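Health & Supplies

Chemist chain caps sales of hand gel and gloves at two per customer

Brerent, the high street chemist chain, is limiting shoppers to two bottles of hand gel and one box of disposable gloves each after a sharp rise in sales. The cap came in on Thursday and covers all its shops as well as orders placed online.

The company said it sold 2,604 boxes of gloves last week. In the same week a year ago it sold 974. Five shops ran out of gloves altogether over the weekend, and almost all had gaps on the shelves where the larger bottles of gel are normally kept.

A spokesperson said there was no shortage at the warehouse and that deliveries were being made every day. "We have stock coming in. What we can't do is put a month's worth on the shelf every morning," the spokesperson said. Staff at the till have been told to refuse bulk purchases, though carers buying for someone else can ask for a higher limit at the pharmacy counter.
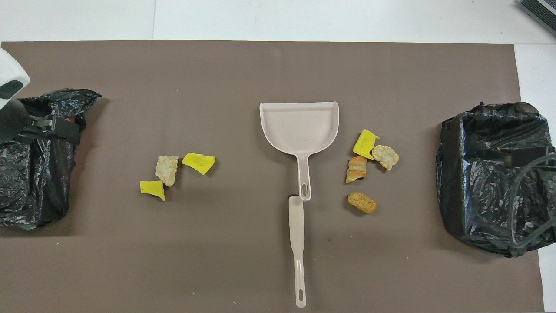

Paper face masks are not covered by the cap, as Brerent stopped taking new orders for them earlier in the month. Its main supplier, Arker, has put up the trade price of a box by four pounds and says the increase reflects what it is now paying for material. Demand has spread to ordinary cleaning goods too. Black bin bags and dustpan and brush sets, usually slow sellers in a chemist, have been moved nearer the front in the bigger branches. Prices for those have not changed.

Kiss, a rival chain with shops mostly in the north, said it had no limits in place but was keeping the matter under review. It has taken gloves off its website for the time being and is selling them in its shops only.

Online marketplace Zindia said it had removed a number of listings for hand gel priced at several times the normal amount. Sellers who list the goods again at those prices will have their accounts closed, it said.

Brerent expects to keep its limits in place for at least four weeks. Prescriptions and repeat orders are not affected.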